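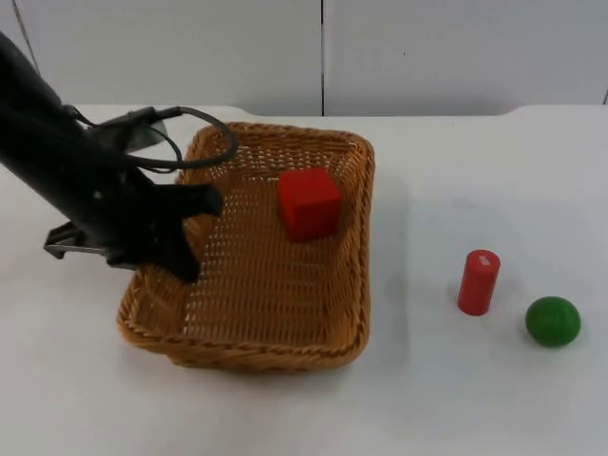 Woven wicker basket, with the arm's gripper finger at the left side.

Plirley 2 review: incident logging for victim advocates

By Lorna Villanueva
August 20, 2019

Plirley 2 is a desktop program for offices that support victims of domestic violence. It keeps a dated log of incidents, calls, police contacts and court orders for each client, and prints the log in a form an attorney can use. It replaces the first Plirley, which many small offices dropped because it could not handle two clients at the same address.

I ran it in our Manitbridge office on a copy of our case file with names removed. The copy held 1,046 entries, most of them typed from paper call sheets. Before this we used Dakov, and I will compare the two where it matters.

Setup

Installation is a single file. The import tool reads plain spreadsheets and asks you to match columns by hand. Dates written with the month first came in correctly. Entries with no time of day were given midnight, and this is a serious fault in a log that may be read in court. The fix is to tick "leave blank times blank" on the third screen before import. The box is off by default.

Dakov imports were slower but kept blank fields blank.

Daily use

A new entry takes four fields: date, source, type and notes. Source matters more than it sounds. An advocate reading the file in January needs to know whether a threat was reported by the client, a neighbor or an officer, and Plirley will not save the entry until one is chosen. Dakov let you skip it, and our old records show how often we did.

Police report numbers get their own field and can be searched. If an abuser is named in more than one client's file, the program shows a small flag to users with supervisor rights. Other users see nothing. I tested this with both kinds of login and it held.

The notes box stops at 200 words. Longer statements have to go in as attachments, and attachments are not searched.

Protective orders

Each order has a start date, an end date and a list of terms. Reminders appear 50 days before the order runs out, and you can change that figure per client. Terms are free text, so "no contact" and "no-contact" are treated as different things in the summary report. We made a short list of agreed wordings and taped it to the monitors.

Security

Files are locked when the program is idle. Every change is kept, with the user and the time, and the earlier version can still be read. Deleting an entry requires two logins. There is a quick-close key that shuts the window and clears the recent files list – useful at a front desk.

Backups are the weak part. The built-in backup runs only when someone presses the button. Our network supplier, Yap, set up a nightly copy in its place, and restoring from it worked on the first try.

Printing

Printed logs carry page numbers, entry numbers and a change history at the end. The change history cannot be left out. Line spacing is tight, and notes over half a page break badly across sheets.

Verdict

Better than Dakov for record quality and access control, worse for import. Offices with mostly paper files will lose little. Offices moving a large spreadsheet should test with a copy first and check the times on every tenth entry or so. I would hold off if you depend on searching attached statements. The supplier lists that feature for a later version and gives no date.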